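The Waltton Bench Letter
11/27/19

Good practice corner: table rules for two-arm work

If you have been waiting for the new table rules, they are finished, and I am so pleased with how they came out! The old sheet had grown to the point where people kept it in a drawer. The new one fits on two sides of paper, it covers everything we do with arms at Waltton and at the James building, and it was tried out all through October by the people who have to live with it. Many of you sent comments. I read every one (434 lines of them, once they were pasted into one file) and a good share of the wording is yours.

What follows is the long version, with the thinking left in. The short version is the one to print and keep at the bench. If the two ever disagree, follow the short one and write to me so I can fix the long one.

Who this is for

Anybody who runs, sets up or watches an arm on one of our shared tables. That includes visitors from Multulport who come over for a day and use our cells. It covers the Fatero household tasks, meaning plates, cups, bowls, pots, toasters and so on, and it covers the part-sorting work too, although the examples lean toward the kitchen side because that is where most of the hours go at present.

It does not replace the risk assessment for your cell. Every cell has one, and you should have read yours before you touch a pendant. The table rules sit on top of it and deal with the everyday stuff: where things go, who holds what, what you say out loud, what you write down.

Before you power up

Walk all the way around the table. I know, it takes half a minute and you did it yesterday. Do it anyway. You are looking for cables that have crept into the path of a forearm, tools left on the work surface, screws at the foot of a mount that have started to back out, and anything standing within reach of an arm that has no business there. Coffee has been found. So has a very nice pair of reading glasses.

Check that each arm's emergency stop is reachable from where you plan to stand. Reachable means with your arm, without a step and without leaning over the table. If you have two arms you have two stops to think about, unless your cell has been wired so that one button takes down both. Know which kind of cell you are in. Then press the stop and see that it does what you believe it does. We do this at the start of each session now, and in October it picked up a pendant with a sticky button that had gone unreported for who knows how long.

Read the last entry in the cell log. If the person before you changed a speed limit, a tool weight or a boundary, it should be there. If the log is blank for a session that plainly happened, send a friendly note to whoever was booked in. Friendly, please! We are all still building the habit.

Setting out the table

This is my favorite part of the new rules and the part that changed the most.

Cover first, then tape. A fresh paper cover gives you a flat, dull surface that is easy to replace when it tears or gets oily. Pull it tight and fix the edges so that a gripper coming in low can't catch a fold. Mark the grid in a tape color that stands out well from the paper. Straight lines matter more than perfect measurements, and you should be able to name any rectangle without pointing. We count from the end nearest the operator, left to right. "Second row, left" should mean the same thing to everyone in the room.

Objects go down one at a time, each in its starting place, and the starting place goes in the log. If the task calls for two things touching or overlapping, that is fine, but write it down as a choice. A plate nudged up against another plate by accident is a different starting point from one that was put there, and six weeks later there is no way of telling which you had.

Keep the tall items where they won't hide the short ones from the person driving. A toaster or a pot can cover a small cup completely if you are standing at the wrong corner. Before you start, stand at your driving position and name every object you can see. If your list is shorter than the setup sheet, move something, or move yourself.

Appliances on the table are props unless the setup sheet says otherwise. No mains power to a toaster or a kettle within reach of an arm. If your task truly needs a live appliance, that is a separate form and a separate conversation, and I am happy to have it with you.

Two arms, one table

Most of the comments were about this section, so it got the most rewriting.

Each arm has a home side. The shared space in the middle belongs to one arm at a time, and the person driving says so. "Left going in." "Left clear." It feels silly for the first ten minutes and then you can't imagine working without it. In an automatic run the program has to do the same job with a proper handover, and the handover has to be tested at slow speed before anyone lets it go at full speed.

Never park an arm over the shared space. If you stop for a break, both arms go home, grippers clear of the objects. An arm left hovering above a plate is an arm that somebody else will have to move before they understand what it was doing.

Mind the elbows! We all watch the gripper, as that is where the interesting part happens, and the elbow sweeps through a big piece of the table while we do it. On a long forearm held low, the middle of the arm can pass over a bowl with very little room to spare. When you plan a reach, follow the whole arm with your eyes from base to fingers, then do it slowly once with nothing in the way.

Gripper cables need slack, and slack needs somewhere to go. A loop that drags across the work surface can tip a cup or snag a plate. Clip it up along the forearm where you can. Where you can't, run the full motion by hand and watch where the loop travels.

The side desk

The new sheet has a whole section on the desk beside the table, which the old one ignored. Desks fill up. It's natural, you need a place to put the laptop and the pendants and the bits you took off the last gripper. So the rule is modest: the pendants come first. They lie face up with the stop buttons toward the operator and nothing on top of or across them. Everything else fits in around that.

Label your pendants. Two of the same color side by side will get mixed up, and grabbing the wrong one in a hurry is about as bad a moment as you can have at a bench. A strip of colored tape on the pendant and a matching strip on the arm is enough.

Cloths, rods, fittings and spare connectors go in the tray under the desk at the end of a session. Drinks stay off the desk entirely. Laptops sit back from the edge with the charger run behind, and power strips should be somewhere you can reach the switch without moving anything else.

Floor and frame

Cables on the floor get bundled and kept out of the walking line. If you had to step over something during your walk around, that counts as a fault and goes in the log, even if it has been that way for months. The same goes for loose boxes and mounts in the frame. We went through all our cells and logged 89 small faults this way, nearly all of them fixed with a cable tie or a hex key. That's a great result, and I'd love to see the spring number come in far lower.

When something goes wrong

Stop first, talk second. Anyone in the room may call a stop, and the driver stops without asking why. You can sort out whether it was needed afterward, over a cold table.

If an arm touches something it shouldn't have, leave things where they are, take a photo, write two sentences in the log and then clean up. Two sentences really is enough. "Left forearm hit bowl on the way back from far end. Speed was at the setting in the log." We learned more from entries like that in October than from all the long reports of the year before.

Dropped and cracked items are not a disgrace. Swap in a spare from the shelf and note the swap, because a slightly different cup can change how a grasp behaves.

Packing up

Arms home, grippers open, power down in the order on the cell card. Objects back in the bin by set. Torn paper replaced, loose tape pressed down or pulled up. Log closed with your initials and the time. Then have one more look at the floor on your way out.
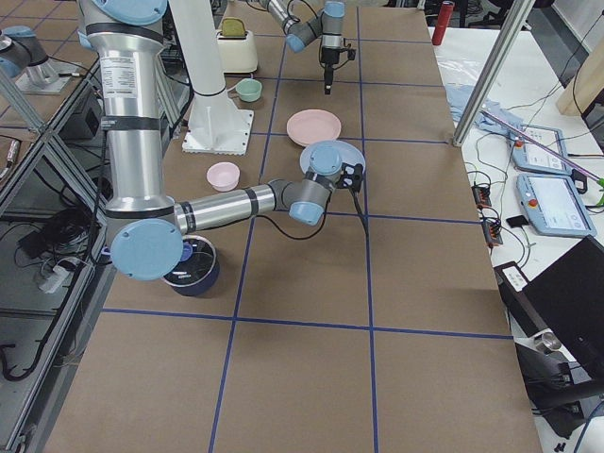

Getting your printed copies

Short sheets are going out to every cell at Waltton and James with this issue. Multulport visitors will find a stack at the sign-in desk, and you are welcome to take extras home to your own benches. If you want the file to adapt for a different kind of cell, just ask. The grid section in particular travels well — we would love to hear how it holds up on a smaller table.

Comments on the new rules stay open. Write them on the back of the sheet, drop them in the box by the James entrance, or send them to the newsletter address. Questions about live appliances, single-stop wiring and gripper cable clips will be gathered up for the next issue.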